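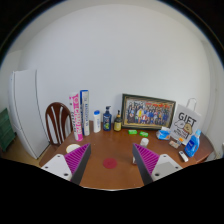 My test for whether a machine can do housework is clearing a table. I used to think the test was folding shirts, because that is what the videos always show, but a shirt is at least one kind of thing. A table by a wall collects every kind. Take the one in the picture: tall tubes, pump bottles, a spray bottle, a packet of tissues, a paper gift bag, and a red coaster lying flat on a brown top. Ask a person to tidy that and wipe it down and they'll start without a question. Ask a machine and you have to say what "tidy" means for each item.

I've been going back and forth about this with Anil Pinto since October. Anil spent years on a packing line in Wusstead and he thinks I'm too gloomy. His line had an arm that moved 2,868 cartons in one shift and didn't drop one. I believe him. But every carton was the same size, came down the same belt and faced the same way. If one showed up sideways the line stopped and somebody walked over and turned it. That somebody was usually Anil.

So when people ask me if robots can do chores yet, I split it in two. Can a machine do one motion over and over in a place built for it? Yes, and it has for a long time. Can it walk into a room it has never seen and put things where they go? Not that I've seen, and I've been looking.

Back to the coaster, which I think is the hard one. It's thin and it's lying flat. When I pick up a coaster I don't pinch it from above. I slide it to the edge of the table until part of it hangs over, or I press down on one side and get a nail under the other. I had never noticed myself doing that until I tried to write it down. Two fingers coming straight down will just scrape the wood. Soft pads help, and so does going in at an angle, but then you're depending on the coaster not skating away from you.

Bottles are easier. They stand up, they have sides, and you can close on them from almost any direction. The trouble is the row. When they're lined up against a wall you can't get around behind, and if you open the fingers wide enough for one bottle you knock over the one next to it. Pump tops are a nuisance too. They stick out, they swivel, and if you lift by the pump you've dispensed something.

Paper bags I'd leave for last. Grab the side and it caves in. Grab the string handle and now you have a load swinging under you. A person gives it a little tug first to find out how heavy it is, and that tug is worth a lot.

Then there's deciding. Does a tissue packet live on the table or is it trash? What about a framed photo leaning on the wall? You'd lift it, wipe under it and put it back. You wouldn't put it in a drawer. Keerthana Kaimal, who read a draft of this, said her kids couldn't pass that part either. Fair enough.

I timed myself on my own table last week. It took me 65 seconds to clear and wipe, moving at a normal pace. A friend at a small shop called Tanano let me watch their setup try something close to it, with 5 objects spread well apart on a bare bench. It took 610 seconds, and it needed a hand twice. Ajith Poojary, who runs it, was pleased, and he had reason to be. A year ago it couldn't finish. He told me the slow part is mostly looking. The arm moves, stops, looks again, decides, and moves.

I don't think the shop floor is that much further along once you leave the belt. Sweeping up around a bench, sorting a bin of mixed screws, hanging tools back on the board — those are chores, same as at home, and people are still doing them.

My guess is we get machines that do one piece of it first. Something that only wipes, maybe, after you've moved everything yourself. We already have floor cleaners like that, and the deal is that you pick up the socks before it runs. I'd take that deal for a table. I'd just like whoever sells it to say so on the box.

Anil has already told me he disagrees with the last part. He thinks a decent coaster pickup is coming within two years. We have a lunch riding on it, and I'll post again when one of us has to pay.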